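Clearing and Wiping a White Bench Top

Applies to the white work tables in Rooms 17 and 100 at the Rustad building. Do this at the end of each booking, before the sign-out sheet is filled in.

1. Return tools to their drawers. Parts still in use go in a tray with the job number on the front edge.

2. Brush dust and filament scraps toward the short side of the table and into the pan. Do not use compressed air.

3. Mix the Prirance concentrate at one cap per spray bottle. Spray the cloth — never the table.

4. Wipe in straight, overlapping passes from the back to the front. Fold the cloth to a clean face after each pass.

5. For glue spots, hold a damp cloth on the spot for two minutes, then lift with a plastic scraper held nearly flat. Metal blades leave gray lines in a white surface.

6. Let the top dry before setting anything down.

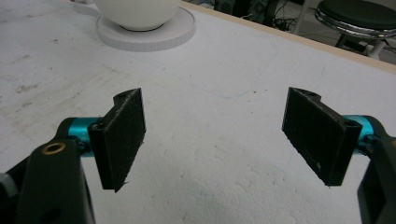 Drokau Workshop Services — Bench and Tool Team

Stray fibers show up easily on black parts with a rough finish. Use a dry brush on those, as a cloth will add more lint. Replacement cloths are stock item 296, kept beside the sink.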